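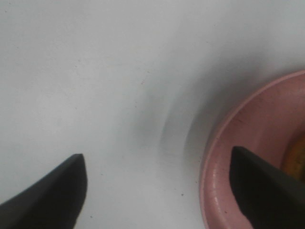
Pink bowl, white surface.

From: Levavura list, Histstead member
Date: 11 June 2023
Subject: Re: White film on dishes after move to Histstead

> We moved from Hosport to Histstead in February and brought the
> dishwasher with us (a Hauser, built-in softener). Same detergent, same
> program. Within a few weeks everything had a white film, worst on
> glasses and dark plastic. Rinse aid is full. The salt light has never
> come on. Is the detergent too weak for the water here, or is the
> machine going?

Probably neither. I would check the softener setting before buying anything.

Town water in Hosport is soft enough that many people leave the softener on its lowest step. Histstead water comes from wells, and my own strip test at the kitchen tap reads 19 grains per gallon. At the lowest step your machine is hardly regenerating the resin at all. That would also explain the salt light: the unit uses so little salt that the level never drops.

First find out what the film is. Put a spoonful of white vinegar in one of the filmed glasses and leave it for ten minutes. If the film comes off where the vinegar sat and stays elsewhere, you have scale. If nothing changes, the glass is probably etched, and that can't be reversed. Etching often shows a faint rainbow tint when you tilt the glass toward a lamp. Do the test on glass. Plastic scratches, and scratches look a lot like film.

> Someone at work said to run it hotter.

Hotter makes scale worse. Stay at the normal temperature until the setting is fixed.

On my Hauser the hardness menu is reached by holding the start button while switching on. The display shows the current step. I run mine one step below the maximum. Check your own manual, as the button order changed between models -- the older ones use a dial inside the door, next to the salt cap.

After changing it, run one empty cycle with 200 ml of citric acid solution in the bottom of the tub, no detergent. Then wash as usual for a week before you judge. The resin needs a few regenerations to catch up.

Salt use will go up. I get roughly 66 washes from a fill. Use coarse dishwasher salt with no additives; table salt packs down and can block the brine chamber.

If the film is still there after that, test the water in the tub at the end of the main wash. A reading close to the tap value means the regeneration valve is stuck or the resin is finished. Post both readings and the model number from the door edge.

--
Levavura: household water and appliances
To leave the list, send a blank message with "unsubscribe" in the subject line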